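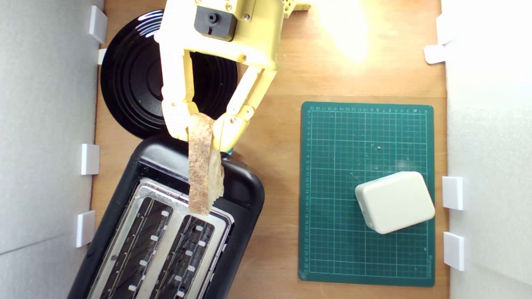 Toaster care and crumb control: a thread from the Clullthorpe Shared Kitchens office

1/ The Clullthorpe Shared Kitchens office receives more questions about toasters than about any other small appliance. This thread sets out our current guidance for all members, including those using the Arnell and Londow rooms.

2/ Crumbs travel. On the counter shown at the top of this thread they are on the black surface of the toaster and across the green cutting mat beside it. A counter in this condition should be cleaned before the next booking begins.

3/ Please unplug the toaster before cleaning and allow it to cool fully. Members should wait at least 8 minutes after the last slice. The metal top holds heat longer than the sides do.

4/ Where the toaster has a crumb tray, slide it out over a bin and wipe it with a dry cloth. Where it has none, hold the toaster upside down over the bin and tap it gently. Do not shake it hard.

5/ No utensil of any kind is to be placed in the slots. This includes wooden tongs while the toaster is plugged in. Bread that has become stuck should be left alone until the toaster is unplugged and cool.

6/ Long-slot toasters take two slices end to end, or one long slice from a country loaf. A slice that must be forced is too thick. The bread knives in the Londow room have a guide mark on the blade for this purpose.

7/ On color: golden-brown is the setting we recommend for shared use. Members who prefer darker toast are asked to return the dial to the middle position when they have finished. We have had a number of messages on this subject — all of them polite.

8/ Plates should be kept clear of the toaster. A plate pushed up against it, or partly under one end, can leave it sitting unevenly. Ridged plates also collect crumbs between the rings and need a brush as well as a cloth.

9/ Cutting mats with a printed grid are for craft sessions and are not food-safe. They may stay on the counter during a mixed booking, but bread should not be sliced or buttered on them. Wooden boards are stored in the drawer under the sink.

10/ To clean a craft mat, lift it by two opposite corners, fold it slightly and tip the crumbs into the bin. Wipe with cool water and a drop of dish soap. Lay it flat to dry. Hot water will warp it, and a warped mat cannot be repaired.

11/ Stainless-steel tops should be wiped along the grain with a barely damp cloth. Glossy black plastic scratches easily, so please leave the green scouring pads for the pans.

12/ Our records show 1,215 bookings across the kitchens since August. The cleaning checklist was completed for most of them, and we thank members for their care. Printed copies are kept inside the door of each room.

13/ The Çetinkaya room will close at 4 p.m. today for the replacement of a wall outlet. Members booked into that room this evening have been moved to Arnell and will find the toaster on the left-hand counter.

14/ Questions about this guidance may be sent as a reply to this thread or left at the front desk. Faulty appliances should be unplugged, labeled and reported at the desk before you leave the building.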